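Brick sorting

Brick sorting is the practice of dividing toy building bricks into groups, usually by colour, shape or size, and putting each group into its own container. It is done in homes, playrooms and clubs, most often shortly before somebody wants to build something that needs all of the groups at once.

Methods

Sorting by colour is the commonest method and the easiest to explain to a helper. Its weakness shows later, when a small red brick has to be found among a great many other red bricks. Sorting by shape avoids this, but requires the sorter to have an opinion on what counts as a shape. The Trorkholm method, named after the town where a building club adopted it one October, uses colour first and shape second. It calls for 40 tubs and a patient household.

Divided bins suit small collections. A bin with three compartments holds three colours comfortably, and a fourth colour is generally dealt with by pretending it is one of the others. Orange is often filed under yellow in this way, and the two camps on the question do not correspond.

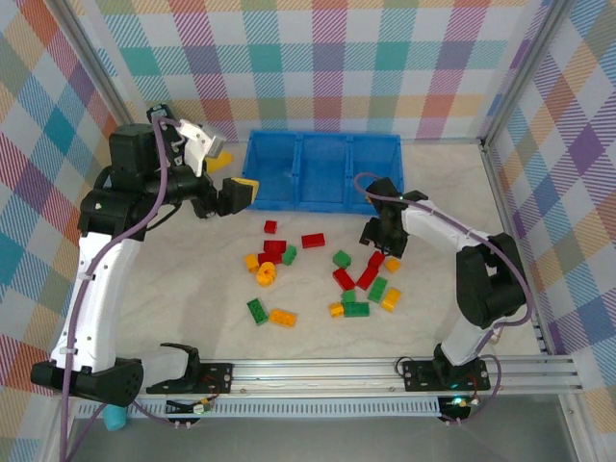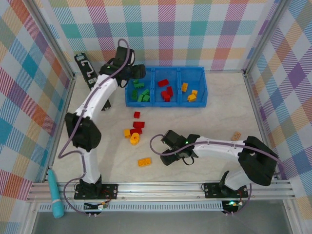
Bricks waiting to be sorted are normally tipped out in front of the bin and spread into a single layer. Picking may then go colour by colour or simply by whatever lies nearest. The first is tidier and the second feels faster. A trial by the Brelov hobby society, using 197 bricks, found a difference of 13 seconds, which both sides claimed as a victory.

Containers

Early sorters used biscuit tins, which gave no clue to their contents and were sometimes found to hold biscuits. Purpose-made bins followed, among them the Amport tray and the deeper Thoroddsen box, sold in 2 sizes, neither of which fits the shelf. Low dividers make picking out easier but let bricks hop across when the bin is carried.

See also: Button tins; Jigsaw storage; Odd socks

Contact the editors | © 2020 | Back to top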